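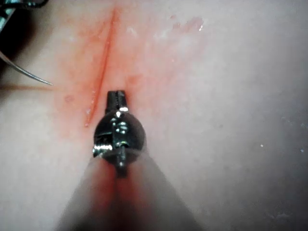

Practice Pads for Suturing: Project Report
Deltlow, 2024-05-26

1. Aim
Our project was to find out what makes a good suture practice pad. Pads at the Dremness teaching lab wear out fast, and we had a budget of 300 dollars to make our own.

2. The pad and the cut
The pad is pale and smooth, with one long, straight, narrow cut. We stained the area around the cut with a thin red liquid. The stain is darkest next to the cut and fades outward, which makes the line harder to follow than on a clean pad - closer to what a trainee has to deal with. We poured 11 pads and threw away two with air bubbles.
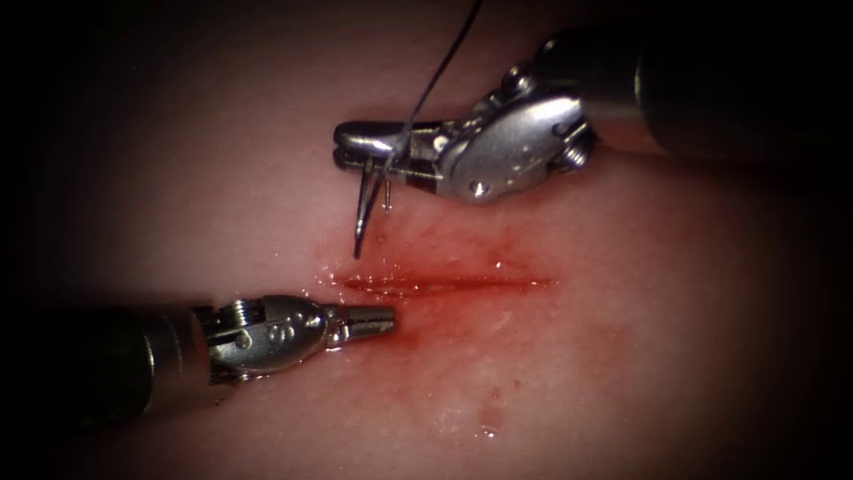
3. Needle and grip
All trials used a curved needle. The needle has to be held firmly in the jaws before it goes near the pad, and the second instrument should stay close to the cut with its jaws free to open. 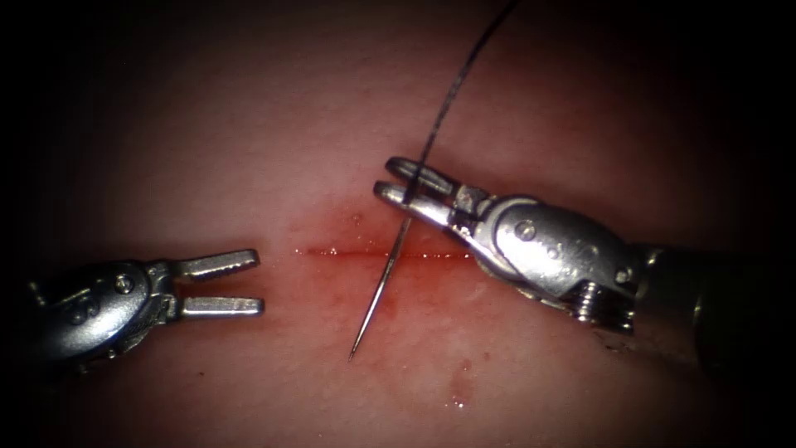
Most of our lost time came from picking the needle up again at a bad angle. Of 27 trials, we marked nine as slow for this reason. Approaching from the side of the cut helped, with the point kept above the surface until the entry spot was chosen.

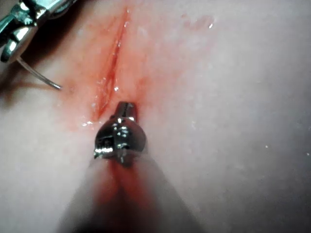 Shadows were a smaller problem. A dark tool shadow on a pale pad hides faint stains, so we moved the lamp twice.

4. Still to do
The Bandara mix tore less than the Storkidwood one, but we only tested it in May. Storage life has not been checked.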